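Solbridge Shared Workshop
Build an Arm at Home: Course Handout 3
Simulate First, Then Cut Metal
June 2024
Notes by Princess Navarro, with corrections from Ingvar Frandsen

What you need for this session
A laptop that can run the simulator, your notebook from Handout 2, and the tape-measure numbers you took of your own kitchen or bench. If you skipped the measuring, do it before you come. Counter height, counter depth, and the distance from the arm base to the front of the appliance are the three we will ask for first.

Where we are
By now everybody has picked a task. Most of you picked an oven door, and I love that, because a door looks easy and then teaches you nearly everything! The hand has to get to the handle, close on it, and then follow a curve it didn't choose. The hinge decides the path. Your arm has to go along with it, and a stiff arm that is even a little wrong about where the hinge is will pull sideways on the handle the whole way down.

We do all of this in simulation before anybody mounts a bracket. Jhun Bañez built his shelf mount in March without a sim and had to redrill it twice (he has given me permission to put that in writing, and he brings the plate along for anyone who wants to see the extra holes).

3.1 Building your scene
Start with the counter, then the appliance, then the arm. Keep the walls in. People like to delete them to speed things up, and then the elbow swings happily through a space that in your house is solid brick. Decoration can stay simple, but anything the arm could hit has to be there at its real size.

Set the door hinge as a real joint with limits. Give it some friction. A frictionless door flops open at a touch and you will learn nothing from it.

3.2 The approach
Pick a pre-grasp pose: fingers open, hand short of the handle, lined up so the last bit of travel is a straight line. Save it by name. Kodo, the little pose recorder we use in class, will let you save it without one, and you will be sorry later when you have 30 poses called "untitled."

Before you line anything up, check three things: that the fingers are wide enough for the handle, that the wrist has turn left in both directions, and that the forearm clears whatever else is on the counter.

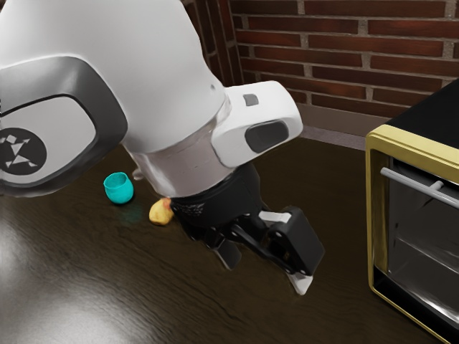
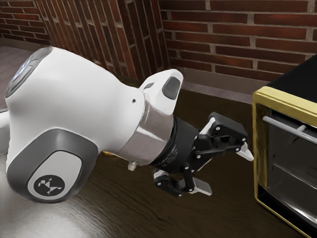
Simulated arm with an open gripper, next to the oven on the dark wood counter.

Now the wrist. Run your pre-grasp pose and read off the last joint. If it is already close to its limit, the door pull will run it into the stop halfway down, and the arm will either freeze or do something dramatic with the elbow. Back up, flip the hand over, and try again. A gripper with two matching fingers doesn't care which one is on top, so you nearly always have a second choice. Vasilică Cozma found this by accident last term and it saved his whole project.

3.3 The pull
Break the arc into small steps. I use 20 for a full door. At each step, work out where the handle should be from the hinge position, move there, and log the force at the fingers. Plot the force afterward. A smooth low hump is great. A line that climbs all the way means your hinge is in the wrong place in the model, so go back to your tape measure.

Then spoil it on purpose! Shift the oven 11 millimeters to one side without telling the arm and run the same pull. This is my favorite part of the whole course. Some of your grasps will hold and some will slide right off the end of the handle, and you'll start to get a feel for how much slop your real setup can stand.

3.4 Common trouble
The arm shakes at contact: lower the stiffness before you touch the step size.
The fingers pass through the handle: the collision shape is missing, or you left it as one big box around the whole door.
The door opens by itself: check the hinge axis. It is probably pointing the wrong way.
Everything is tiny or huge: meters and millimeters again. It gets all of us.

For next time
Bring one force plot from a clean pull and one from a shifted pull, plus your saved pre-grasp pose. Rommel Javier will be at the bench to check mounting plates, so bring your bracket drawing too, even if it's a pencil sketch. Bench sign-up is on the sheet by the door of room 206.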